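Ticket: Orders from Guérin arriving in Serine with a garbled name and no stock code
Product: Serine stock and orders, desktop version
Opened by: Merier, farm shop and gift baskets
Status: Open, waiting on customer

First message

Hello, and thank you in advance to whoever picks this up. I know you must get a lot of these, so I will try to put everything in one place, and I'm sorry if I go on a bit.

We buy most of our baskets and some of our fruit from a supplier called Guérin, with an accent on the first e. For as long as we have used Serine, their delivery notes have come in through the Vurkis import without any fuss. Since the May update the name shows up as "Gu?rin" on every new delivery, and Serine treats it as a supplier it has never met. It makes a fresh record with no stock codes attached, so the baskets land in the "unassigned" list and our shelf count doesn't move. Last night's file had 200 lines in it and 14 of them ended up there, all of them Guérin's. The other suppliers came through beautifully.

I've gone through the items in the unassigned list and matched them by hand, which is fine once, but I'd rather not do it every evening! The wicker ones are the worst because we carry them in several sizes and the names are nearly the same.
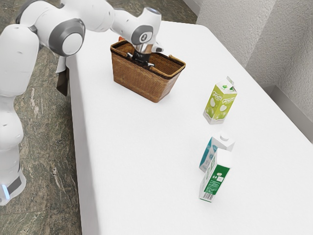 What I have tried so far

1. Closed Serine and opened it again, then restarted the whole computer for good measure.

2. Deleted the extra supplier record and ran the import a second time. The record came straight back, question mark and all.

3. Opened the Vurkis file in a plain text editor before importing it. The accent looks perfectly fine there, so I don't believe Guérin is sending us anything odd.

4. Renamed our own supplier record to "Guerin" with no accent, hoping the two would meet in the middle. They did not, and I have put it back (it is their name, after all, and it prints on the labels).

5. Merged the two records from the supplier screen. That worked nicely until the next import, when a new one turned up.

The item page itself seems healthy. The basket listing still opens, the price is right, and the picture we loaded still shows.
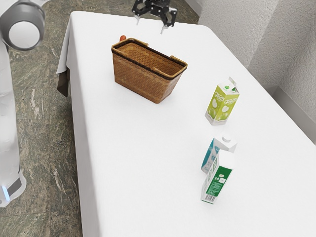
Woven basket on white cloth.

One more thing, which may or may not be connected. Fruit that we sell inside a basket is set up as a bundle, so that selling one takes the basket and the fruit off the count together. With the baskets sitting in unassigned, the bundle only takes off the fruit. The apple bundle is the one I checked, and I sold it to myself as a test and then refunded it. The apples went down and came back as they should, and the basket never budged. I'm happy to send the import log, the supplier list, or anything else you'd like, just tell me where to find it, as I'm comfortable with menus but a little nervous around folders.
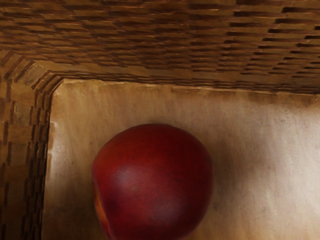 Serine Support wrote back that the bundle trouble does follow from the import, and that both should clear up together. The May update changed the default text setting for Vurkis files, and any import profile saved before then needs to be switched by hand. They asked us to go to Settings, Imports, Vurkis, change "Text encoding" from Automatic to UTF-8, save the profile under a new name, and merge the 2 supplier records one last time before running anything.

Follow-up from Merier

Thank you so much, that was a kind and very clear answer. I have changed the setting, saved the profile as "Vurkis new" and done the merge. The next Guérin file is due at 6 this evening, so please leave the ticket open until I've seen it come in. I'll sell myself another apple bundle afterward and let you know what the basket count does.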